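# About Privari Skating School

Hi, and welcome! I started Privari because I couldn't find a figure skating class for somebody like me. I was a grown woman who had skated as a kid, quit in high school, and then one winter got it into my head that I wanted my waltz jump back. Every class I called either stopped at age 12 or wanted to know what test level I was. I didn't have a test level. I had a pair of skates from the eighth grade and very weak ankles.

So I practiced on public ice, got back into lessons, took my coaching courses, and after a few years of filling in for other people I rented my own ice time at the Oshima rink in Camham.
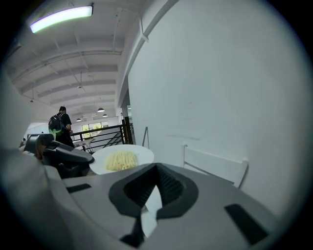

**Corinne Vasko**
*Founder and head coach*

We have 70 skaters now, which still makes me a little dizzy when I print the attendance sheets. The youngest are in preschool and mostly come for the falling down (they love the falling down). The biggest group is adults, and plenty of them had never set foot on ice before their first class with us. I teach all the adult beginners myself and I'm not giving them up!

## How we teach

Slowly, I guess. I'm picky about edges. You'll do a lot of swizzles and a lot of one-foot glides before I let you near a three-turn, and people do grumble, and then their three-turns come in nice and quiet and they forgive me. We jump when you're ready to jump. Some of our adults have a full set of singles and some of them have no interest in leaving the ice at all and would much rather work on dance patterns, so we run a dance hour too.

A regular class is 80 minutes. The first part is off the ice: warm-up, balance work, and walking through whatever we're about to try in sneakers. Bring a water bottle and shoes you can bend in. Then we lace up and go. 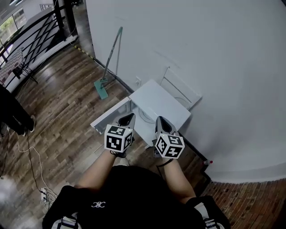 *A gripper in each hand, in front of the fold-down box on the wall.*

## Testing and competing

Totally up to you. Our competitive group, Ultine, skates early, and by early I mean we're on the ice before most of Camham has found its coffee. They go to 9 events a season, mostly ones we can drive to and back in a day. You don't need to be in Ultine to test, and you can join it for one year and drop out the next without anybody making a face.

Everybody skates in the spring show, though. Okay, nearly everybody. If you truly hate sequins I'll put you on the music.

## Come try it

Your first class is free and you can borrow skates from the rink. New sessions start in September and January, plus a short one in July for people who can't stand the heat. Wear thin socks (please, thin ones, the fuzzy kind bunch up), gloves, and something you don't mind getting damp.

Stop by the front desk at Oshima before any class and ask for me, or leave your number there and I'll call you back, usually in the evening after the last group is off.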